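Please Stop Blaming the Person Holding the Grippers

14 shares | 2 comments

I've spent a good part of my winter thinking about cables. Not glamorous, I know! But back in December we lost a whole batch of demos at Relwood, 1,524 of them, and the fault was a plug that had worked itself a hair loose on the left gripper. The software kept filling in the last good finger position, so every recording looked fine until Yuxi Mao tried training on them and the arm kept crushing things it should've let go of.

The first thing out of everybody's mouth was "operator error." It drives me nuts. The operator was doing the job exactly as written, hour after hour, with a wire hanging off each hand.

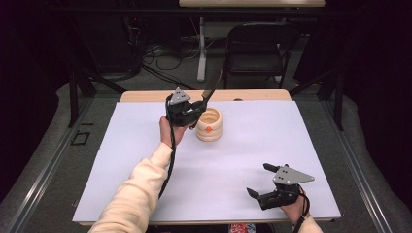

Cup work at the table, a gripper in each hand and a cable trailing from each.

Look at how those cables run, right down by the sleeves. Every reach tugs on something. You can tell people to be careful (we did, with a laminated sign, ugh), but a person can't feel a signal drop out through a gripper handle.

What I'd like is dull and cheap: a strain relief clip at the connector, and software that stops cold and beeps when a reading freezes. Evangelia Tzavaras thinks the beeping would make people crazy. Maybe so! I'd still take a cranky afternoon over another bad batch, and I'd really like the incident form to quit putting "operator" in the first box.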